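Folding demos: more homes or more reps?

plerent_kiran
We're collecting trouser folding with hand-held grippers, one in each hand, and training a two-arm policy on it. 4000 demos in the lab gave us something that folds nicely on the lab table and falls apart anywhere else. Then we trained on 1420 demos from people's homes and it did better in rooms it had never seen. Fewer than half the demos! I'm kind of giddy.
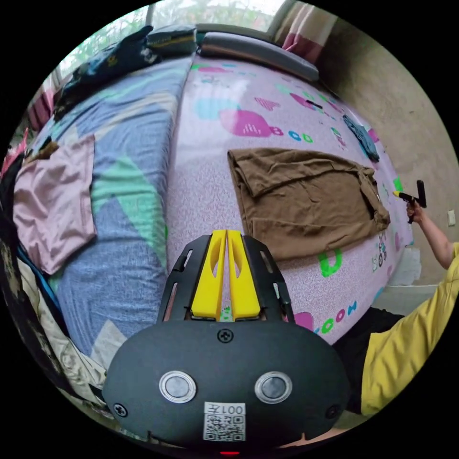

So my plan for December is to drop the lab set completely and put all the hours into bedrooms and living rooms. Talk me out of it?

grimshaw99
I'll try. You changed the rooms AND the people AND probably the trousers. How do you know which one helped?

plerent_kiran
Fair, the trousers did change (everybody used their own). Same 3 operators in both sets though.

agata_c
We ran something close to this at Ivville and I'd keep the lab data. Mixing it in helped our grasps at the waistband, where the home demos were all over the place. Dropping it cost us.

grimshaw99
How much of the mix was lab, Agata?

agata_c
383 demos, hand picked. Past that it stopped helping and the policy got fussy about backgrounds again.

plerent_kiran
Ooh, ok, that I can live with. Still not sold on the waistband thing, ours look fine, but I'll run it both ways on the same trousers and post the numbers.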